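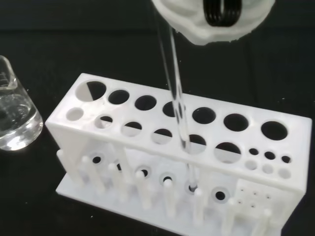
A glass test tube in the white rack, with the gripper above it.

How a Robot Learns to Put a Test Tube in a Rack

A page for young readers from the Stelen Learning Program

Pick up a pencil and drop it into a cup. You probably did not have to think very hard. Your eyes found the cup, your fingers held the pencil, and your arm moved to the right place. If the pencil bumped the side of the cup, you moved your hand a little and tried again.

For a robot, a job like this is difficult. A team of researchers at Plirkside has been studying one small part of the problem: how a robot can learn to lower a glass test tube into a hole in a rack. This page explains what the team did and what it found out.

What is a test tube?

A test tube is a thin glass tube that is closed at the bottom. Scientists use test tubes to hold small amounts of liquid. The bottom is round, so a test tube cannot stand up by itself. It needs a rack, which is a holder with holes in it.

In many laboratories, people move tubes in and out of racks all day long. It is slow work and it can make hands and wrists sore. If a robot could help, people would have more time for other parts of their work.

Why is it hard for a robot?

Glass is clear. Light passes through it, and it also makes bright reflections. When a robot's camera looks at a glass tube, the computer may have trouble working out where the tube begins and ends. It may even follow the bright reflections instead of the tube.

Glass can also break. A robot that pushes too hard may crack the tube. A robot that holds too lightly may drop it.

Then there is the hole. The rack has large holes, medium holes and small holes, and the robot must choose one and line the tube up with it. Under the top of the rack there is a base with round sockets in it. A tube has to go through the top hole and also reach the socket below. If the tube leans too far, it can pass through the top and miss the socket.

Learning from examples

There are different ways to tell a robot what to do. One way is to write down every movement as a list of steps for the computer. This works well when everything is always in the same place. If someone moves the rack a little to the left, however, the steps no longer match, and the robot may put the tube down on the table.

The Plirkside team used another way, called learning from demonstration. "Demonstration" is a long word for showing. A person guides the robot through the job while the computer saves what the cameras see and how the robot moves. The person then does it again, and again, with the rack in a slightly different spot.

Gopinath Fernandes and Eetu Ahonen guided the robot for this study. Together they recorded 1,370 demonstrations. The computer then looked for patterns in all of them. It learned, for instance, that when the tip of the tube is to the right of the hole, the next movement is usually a small one to the left.

You may have learned to tie your shoes in a similar way. Someone showed you, and you practised many times until your fingers knew what to do.

Two points of view

The team wanted to know which cameras would help the robot most. One camera is small and travels with the gripper, which is the robot's hand. It sees the tube and the holes from very close. The other camera stays still and sees the whole work area.

Each camera has something the other does not. The close one is good for fine details, but it cannot see very much of the table. The still one shows where everything is, but the holes look small from far away.
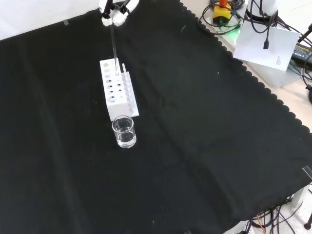
The work area seen by the camera that stays still. A beaker of clear liquid stands in front of the rack.

The researchers set up a fair test. A fair test is one in which only one thing is changed at a time. They kept the same robot, the same rack and the same kind of tube. The only thing they changed was which cameras the robot could use.

The robot tried the job 200 times with the still camera only. Next it tried 200 times with the gripper camera only. Last of all, it tried 200 times with both. Aatos Honkanen marked each try as "in" or "not in". A tube was counted as "in" only when its lower end was in a socket and the gripper had let go.

What did the team find?

With both cameras, the robot did the job better than it did with either one alone. The still camera helped it travel to the rack. The gripper camera helped it with the last little bit, when the tip of the tube was close to the hole.

The team also found something it had not expected. Robots trained on very smooth, perfect demonstrations did poorly when something went wrong. Robots did better when some of the demonstrations included a small mistake that the person then fixed. In these, the tube touched the edge of the hole, moved up a little, and came down again in a better place. The robot had seen how to recover, so it could do the same.

There are still problems to solve. The robot works slowly – one try can take 45 seconds – and it finds the small holes harder than the large ones. Ilari Keskinen and Joonas Pitkänen are now planning a second study, in which the tubes will have coloured water in them.

Try it yourself

You can do a fair test of your own at home or at school. You will need an egg carton, a drinking straw and a partner. Ask an adult to make a few holes in the lid of the carton, a little wider than the straw.

First, put the straw into each hole in the usual way, with both eyes open. Ask your partner to count how many times you touch the edge. Then do it again with one eye closed. Finally, keep both eyes open, but stand one big step back and ask your partner to move the straw while you give directions. Write down your results each time. Which way was the hardest? Did you get better with practice?

Words to know

Demonstration: showing someone, or something, how to do a job.

Fair test: a test in which only one thing is changed at a time.

Gripper: the part of a robot that holds things.

Socket: a hollow place that something fits into.

Stelen Learning Program, Plirkside. Teachers may copy this page for classroom use. Contact the program office | Copyright | Back to top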